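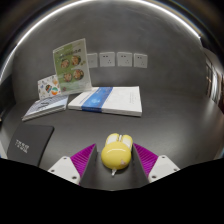

Workshop tips: soft fingers and small rounded parts

Inspect ribbed fingers before each shift. Bend each one by hand and look between the ribs for splits. Replace fingers in pairs, even if only one is damaged.

Wipe contact faces with a damp lint-free cloth. Do not use solvent. Skin oil and dust lower grip on glossy plastic more than wear does.

Check the mounting screws every 800 cycles. Mark each head with a paint pen so that rotation shows at a glance. Our Trallar bench unit reached 2975 cycles on one set of fingers; the Kultora unit needed new ones at 1418.

Hold rounded items at the widest point, with cables and stubs kept clear of the fingers. Close until the part stops shifting, then stop. Extra force only bends the ribs – it adds little hold.

Write the item, the finger set and the operator in the log. Tariq Abbasi keeps the blank sheets.
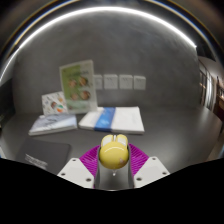

How long should a part be held before the grip is logged as good?

Two seconds, with the tool still and the part clear of the table. If it creeps in that time, open, reseat and start the count again. Log the first try as a miss.

Spare fingers are stored flat, ribs up, out of sunlight. Last revised in March, S. Korletey.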